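Our club and the two arms

Apr 6, 2026

I joined the robot club at Skillix in November, and I promised myself to write here every month. This is my first post, so you can see how well it goes.

We are 5 students in the group. Most of us study something else (I study accounting), and we meet in room 708, at the end of a long corridor where the heating is always too strong. Our project is called Badivon. The goal is that two small arms put toy bricks in order by color, and we want to show it at the student day in Plumport.

In the first weeks I only did cables and screws. Then I got the job of writing the task list, meaning which arm takes which piece and when the other one must wait. I thought it would be an easy job for a beginner. It took me four evenings, and the second version was worse than the first - I had both arms waiting for each other.
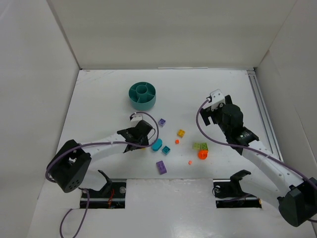 My rule now is simple: every piece belongs to one arm before anything moves. The left arm gets what is nearer to it, like the teal oval piece, and the right arm gets the lime-green bricks and the orange round one. The purple brick with studs, in the lower middle, is the difficult one, and I still change my mind about it. The tiny orange cubes I would like to remove from the task completely, but the others voted against me.

Next month I will write about the grippers, if I understand them by then.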